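**Stekodberg opens its humanoid care notes to everyone**

Stekodberg is happy to share the full setup and care routine for Mahuika, the humanoid robot our home-tasks team works with every day. The notes cover the machine from the overhead cables down to the soles of its feet, and they are free to read and copy starting in February.

Mahuika's job right now is a household one: walk up to a shelving unit with a red basket in hand and work with fruit in the open compartments. It sounds simple, and it asks a lot of a machine that has to stay balanced with one arm stretched out.
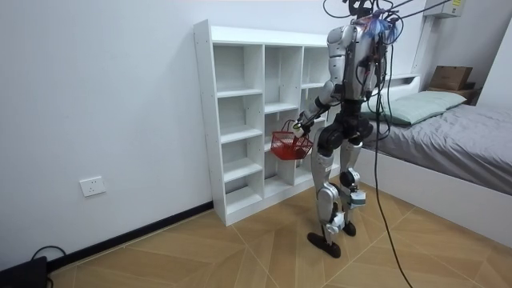 Most of the routine happens before the motors get power. The cables overhead are checked first, then the long one at the back, which has to lie slack on the floor with no loop near either foot. After that come the ankle brackets. Our crew found that a bracket turned even slightly to one side can spoil a whole morning of walking, so every screw there gets a paint mark and a quick look — it takes 10 minutes and we love how much trouble it saves!

"I used to dread the cabling," said Yaryna Yatsenko, who leads robot upkeep at Stekodberg. "Now I can hand the sheet to somebody new on a Saturday and they'll have Mahuika standing before lunch."

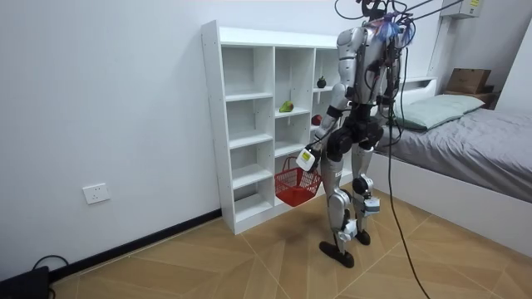 Grip gets its own page. The hand is closed on the basket handle with the arm at rest, held there, and opened again before any walking starts. Wear on the gripping surfaces is written in the log, and the team swaps them after 500 grasps. Hip and knee joints are inspected every 600 minutes of walking, with the harness straps checked at the same visit.

The notes also include the repair log, all 374 entries of it, mistakes included. There is a long stretch on a knee joint that clicked for weeks (a connector, in the end) and plenty of scribbles on tape.

Skudent, our parts partner, is adding drawings for the ankle brackets. A version for Nundar, our second robot, will follow once its new hip joints are fitted.

Questions and corrections are welcome at the Stekodberg workshop desk.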